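Brallari Shared Workshop
Handout 3: Building the two-arm cell

Before this session, read Handout 2 on wiring. Bring your own hex keys.

1. Frame and rail

The cell is an open-front box on aluminum corner posts. Both arms bolt to a single extrusion rail across the front, each at its own point on the rail. Square the rail to the floor panel before tightening anything. The cable tray goes directly under the rail. Paper the walls last, after the posts are fixed.
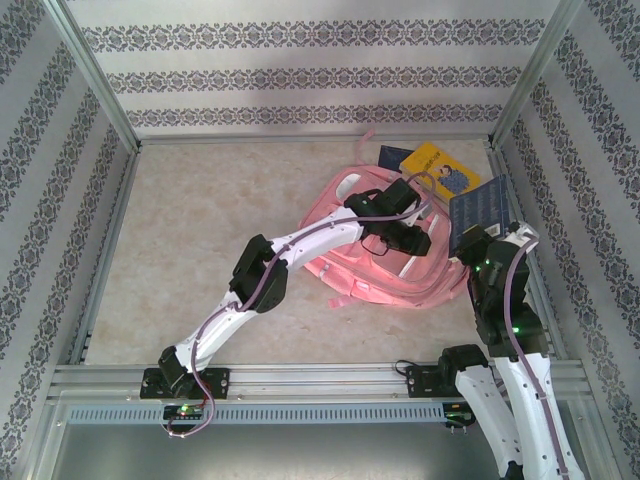
Cable slack matters more than neatness at this stage. Leave a loop at every elbow and another at the base. Move each joint by hand through 90 degrees with the power off. If the cable pulls tight at any point, let out more and try again.

2. First objects

Start with books. They hold their shape and come in many thicknesses. Soft items such as bags are harder, and straps catch on the fingers. Close the gripper slowly on a thick book and stop when both pads touch the covers. Write down the servo reading. Repeat with the book turned end for end.
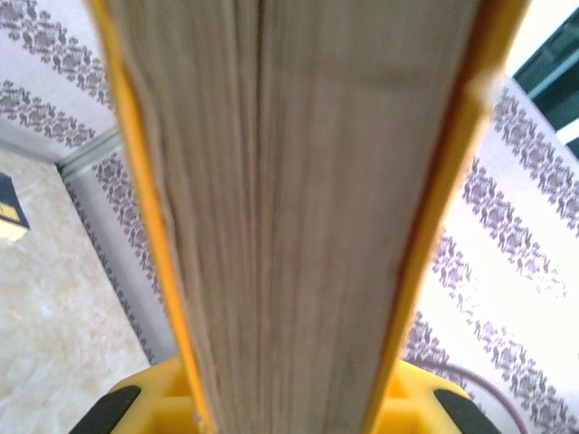

Brallari, July 2021

Changes to this handout: the grip exercise now uses the Clilus settings file. Set the closing limit to 44 and leave the speed at 2. Older copies give the Grerent values, which do not apply to these servos.

For next time: finish the log sheet for both arms and label your cables at each end.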